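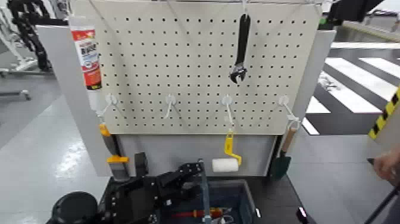
9/27/18

Pegboard, continued from the last entry. Hooks are in and most of the hand tools are up. Order along the hooks from the left: paintbrush, free, roller, trowel. I'm keeping the second one free until Amarachi decides if she wants the wide scraper out here or in the drawer with the filling knives. My vote is the drawer. It has a sharp corner and the hook would hold it at hand height.

The wrench and the tube of adhesive or sealant hang on wire from the rod along the top. I tried the wrench on a hook first. It turned every time the door closed, so it went to the rod, handle up, jaw down. The tube hangs cap down so the contents stay at the cap end. Yvonne asked for a second tube to be hung next to it. Not doing that until this one is finished, we had three open at once in February and threw out two.

Hooks: the ones with the round base. Base wants to be pushed in flat and held for a count of five. If it goes in at a slant it feels fine and then lets go under load. Load test with the spring scale, pulling straight down at the tip of the arm:
333 g - no movement
600 g - arm gives a little, comes back
3000 g - base came out, as expected, hook not damaged
So nothing over 600 g on a hook. Heavier things go on the rod or on the shelf. The trowel and the brush are well under. I weighed the roller with a dry cover only. Have to do it again with a wet one, although nobody should be hanging it wet in the first place (Musa).

Roller hangs lower than I planned. The cover ends up just above the bottom edge of the gray backing and I wanted more room there for wiping down. Could move the whole row up one line of holes. Kerttu says leave it, the brush would then be too close to the tube. She may be right - will measure before moving anything.

Trowel leans toward the right side panel. Its hole is bigger than the arm and it settles where it likes. A short loop of cord through the handle might fix it. Cord is in the Lornimel box, bottom shelf.

Side panels: both still need the second pair of screws. The screws from Werkitz were 60 mm, far too long, and they go back. Danjuma is looking for short ones in the old stock.

To do
- weigh roller with wet cover
- measure from brush to tube, then decide on the row
- cord for trowel
- return long screws
- ask Amarachi about the scraper
- labels under the hooks, only once the order is settled

Spare hooks are in the tin by the vise. Please put them back in the tin.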